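Robotics club gets its humanoid to put things away

If you've walked past the back classroom on a Thursday after school and heard cheering, that was us. The robotics club has spent the whole winter on one job, and the job is putting parts on a shelf. I know, I know. My mom had the same reaction when I told her. But I've been in this club for two years now and I have never seen the group this worked up about anything, so I said I'd write it up for the school page.

The project is called Posex (named in December, late in the day, after a lot of pizza, and I'm not going to explain it). The idea is simple enough to say out loud: the robot takes a part out of a bin, turns to the yellow shelving, and sets the part down where it belongs. Then it goes back for the next one. A kid in kindergarten could do it while singing. Getting two metal arms and a lot of fingers to do it is a whole different story!
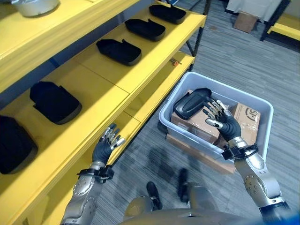
Posex with a black tray in its right hand, next to the shelves.

Liam Scanlon, who is a junior and runs our hand team, picked the trays on purpose. They're shallow, they have that little tab on one side, and if you grab one wrong it just swings around on you. "If we can do the trays, we can do pretty much anything in the cabinet," he told me, and then he dropped one on his own foot, so take that however you like. His team wrote the grip three times before they had one they could live with. The first version squeezed too hard and the second one was so gentle that the tray slid right out. I was there for the second one and I may have laughed a bit too loud.

The part I work on is the list. Every piece has a spot on the shelves, and the robot has to know which spot comes next, so we built a small program called Listby that keeps track of it all. It started out as a spreadsheet. Now it has its own screen and its own bugs, and I'm weirdly proud of it. When somebody moves a tray by hand and forgets to tell Listby, everything goes sideways, and I get texts about it at dinner.

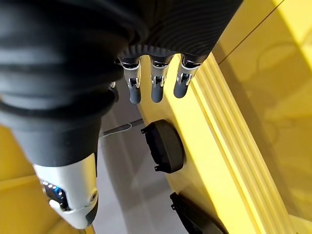

Fingers are the thing we talk about most, by far. You'd think the arms would be the hard part — they're big and they look scary — but the arms were behaving fine by the end of the first month. It's the last inch that eats your afternoon. Come in a little too low and you bump the edge of the board. Come in too high and the part drops and bounces, and then somebody has to crawl around on the carpet looking for it. Lenka Hubáček, our coach, made us write down every single miss in a notebook, and she would not budge on that. We complained a lot. We're at over 1000 lines in there now, and I have to admit it's the first place any of us look when something goes wrong.

She also made a rule that only 2 people can talk to whoever is running the robot at one time. Before that rule it was five of us yelling "left, left, no, your OTHER left" and it was chaos. Practice is a lot quieter now, and a lot faster too. 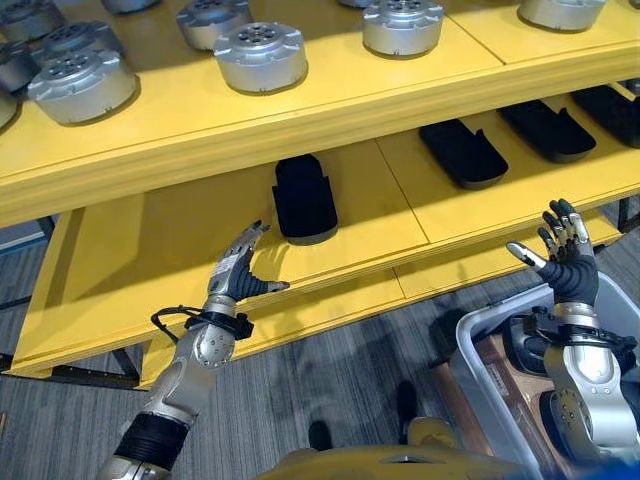

We've got two kinds of parts going at the moment, the black trays and the round metal housings, and they live on separate shelves so Listby doesn't get confused (and so I don't either). The housings are Liam's next headache. He wants to try them with both hands, and he's been drawing little arrows all over the whiteboard to show how the thumbs should go.

All of this is headed for the Zarkitz meet, where we'll be up against the team from Vincze. They beat us last year and were really nice about it, which somehow made it worse. Each team gets three runs and the best one counts. We're bringing the trays for sure. The housings depend on how the next few practices go, and if you ask Liam he'll say yes and if you ask Lenka she'll say we'll see.

Our open practice is Fri 12 March, right after last bell. Come hang out, bring a friend, and please don't move the trays.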